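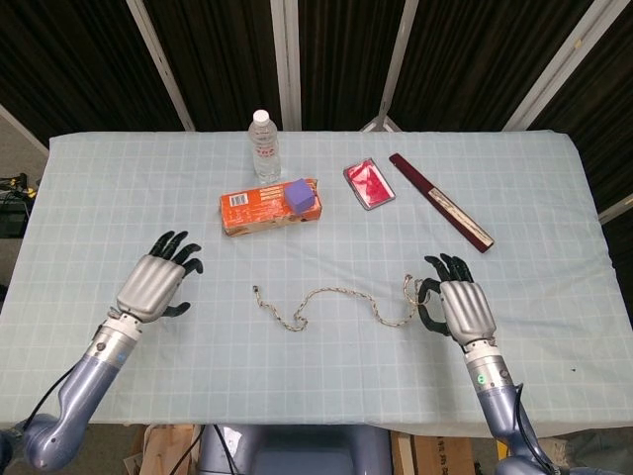

A blue cloth with a fine white grid, and a scatter of things on top.

The man who runs the Kuleck lost property room will not shake your hand until he has finished writing your name in the book. I am on line four, under a woman who came in for a cello bow and left without one. The book is green and has a pencil tied to it with kitchen string. He says the string is on its third pencil this year and the year is young.

Kuleck is a transit hub, if you are being generous, or a bus station with a train stop attached. Three bus lines and the Brirkell commuter train end there, and anything left on a seat ends there too. He has run the room for long enough that he calls the ticket machines "new." They have a coin slot.

"People think it's umbrellas," he says. "It is umbrellas. But it's umbrellas the way the ocean is water. There's stuff living in it."

Last year the room took in 2925 items. He knows the number by heart and says it the way other men say their golf handicap. Of those, 964 went home with somebody. I remark that this is close to a third and he looks at me for a while.

"It's a shade under," he says. "I wouldn't go rounding that up in the newspaper."

I promise not to round it up in the newspaper.

The people who come to the counter fall, in his telling, into types. There are the ones who describe the item perfectly, down to the receipt in the pocket. There are the ones who say "it's a black bag" and then stand back, as if the work is now his. And there is a small group who come in for something they have never owned but would like to.

"I had a fellow claim a tuba. I asked him to tell me something about it. He said it was big." He waits. "I said, well, can you play it? He said he was planning to."

The tuba's owner came the following week, in tears, and played four bars of something at the counter as proof. It had not been requested. The cleaning crew applauded.

Under the rules of the Brirkell line an item stays in the room for ninety days. Food goes the same evening. Money goes upstairs in an envelope, and keys go on a board behind the door, which I am allowed to look at but not touch. It is a very full board. Some of the keys have tags that say helpful things like "back" and "other back."

"Keys, they don't come for," he says. "They change the lock first. They'll spend 200 dollars on a locksmith before they'll ride four stops and ask me. I don't take it personally."

He takes it a little personally.

I ask what the strangest thing is, because everybody asks that, and because I was told to. He sighs and goes to the shelf where he keeps his answers. There was a wedding cake topper with the groom snapped off. There was a single ski boot in July. There was a casserole still in its oven mitts, which he admits was hard to send out under the food rule, as it smelled terrific. A jar of buttons turned up every March for a while, a different jar each time, always on the back seat of the Ung Street bus. He has no theory. He did once have a theory, but he tried it out on his wife and she asked him to stop.

"The strange things get picked up, though. That's what folks don't understand. You lose half a wedding cake topper, you remember where you were. It's the gray scarf that breaks your heart."

How many gray scarves does he have?

"Today?" He doesn't turn around. "Enough."

We are interrupted by a teenager looking for a phone. He asks her what the picture on the lock screen is. She says it's a dog. He asks what kind. She says it's kind of a long one. He opens a drawer, studies several phones at arm's length and hands one over. She leaves without signing the book, and he goes after her with the pencil, forgetting the string. The book goes too.

When he gets back he wants to talk about the computer. The line bought a system called Birik two winters ago, and every item is supposed to be entered into it with a category and a color. There are eleven colors. Beige is one of them, and "assorted" is another. There is no category for a tuba, so it went in as luggage.

"It's a good system," he says carefully. "It sends me an email when something's been here ninety days. I know it's been here ninety days. I've been looking at it."

He still writes everything in the green book first. Head office has asked him about this, and he told them he was phasing it out. He has since bought two more books, in case the store stops carrying them.

What happens on day ninety-one is less romantic than I had hoped. Coats go to the church on Ung Street. Books go on the cart by the platform, where commuters take them and then, he says, leave them on the train, so that he gets them back by supper. One paperback thriller has been through the room so often he has started it twice. Somebody has torn out the last page. He thinks he knows who.

The rest goes to a sale held on a Thursday in the waiting room, and he doesn't attend. He did once and saw a woman haggle over a teapot he'd had on the shelf all spring. She got it for a dollar. He had been thinking more like six.

Has he ever lost anything himself?

He goes quiet, and then he goes slightly pink.

"Glasses," he says. "On the 14 bus. I had to fill out the form."

And were they turned in?

"They were turned in at the other end of the line. I had to go down there. The young man at the desk asked me to describe them." He shuts the green book and squares it against the edge of the counter. "I said they were brown. He said, brown how?"

The Kuleck room is open weekdays from eight until four, closed for lunch. Bring something with your name on it. If you are missing a cello bow, somebody else is also looking.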